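## Chapter 7: Measuring and Fitting Frames

A customer who has chosen a frame has made only the first decision in a pair of glasses. The second set of decisions belongs to the optician, and it concerns where the frame will sit on the face and where the lenses will sit in the frame. A lens ground to the right prescription can still be hard to look through if its optical center is in the wrong place.

Chapter 6 dealt with frame materials and how each one responds to heat and pressure. In this chapter we assume you can tell acetate from nylon and can handle a metal temple without marking it. If you are unsure about either, go back to the bench exercises before you continue.

### 7.1 What the numbers mean

Most frames carry a set of numbers on the inside of the temple or behind the bridge. The first is the lens width, the second is the distance between the lenses, and the last is the temple length, all in millimeters. A frame marked 50, 20 and 145 has lenses 50 mm wide and a gap of 20 mm at the bridge. Add the first two figures and you have the frame's own center distance, which you will compare with the distance between the customer's pupils.

When the customer's pupils are closer together than the frame's center distance, each lens has to be moved inward before it is cut. This shift is called decentration. Suppose the frame measures 70 mm and the customer measures 64. The total difference is 6 mm, and each lens moves 3 mm toward the nose. Larger shifts call for a larger lens blank, and with strong minus prescriptions they leave a thick outer edge that many customers dislike.

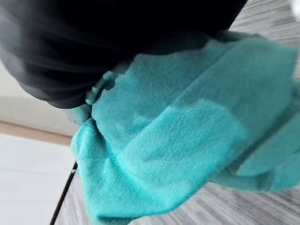

Pupil distance should be taken for each eye on its own. Few faces are the same on both sides, and a single figure split in half hides the difference. Record the right eye first, then the left, and write the two figures separately on the order form.

### 7.2 A case from the shop

Yara Nasrallah manages the dispensing desk at Drollance, a shop with a small edging lab in the back. One April she went through 168 finished orders and sorted out the ones that had come back for adjustment. Almost 60 had been returned. Most of these needed only a change to the nose pads or the bend behind the ear, which took a few minutes at the counter.

The remaining orders were harder. Her colleague Elias Ghanem found that the fitting height had often been taken before the frame was adjusted. The customer had tried on a frame that sat low, the height was marked, and the frame was then raised when the glasses were collected. In single vision lenses the change was sometimes tolerated. In progressive lenses it moved the reading zone up into the distance view.

The shop changed the order of work. The frame is now adjusted on the face first, and all marks are made after that. The form was also redrawn so that the adjustment box comes before the measurement boxes.

### 7.3 Terms used in this chapter

**Vertex distance:** the space between the back of the lens and the front of the eye.

**Pantoscopic tilt:** the angle at which the bottom of the frame leans in toward the cheeks.

**Fitting height:** the distance from the lowest point of the lens to the center of the pupil.

Section 7.4 begins with vertex distance and the tools used to measure it.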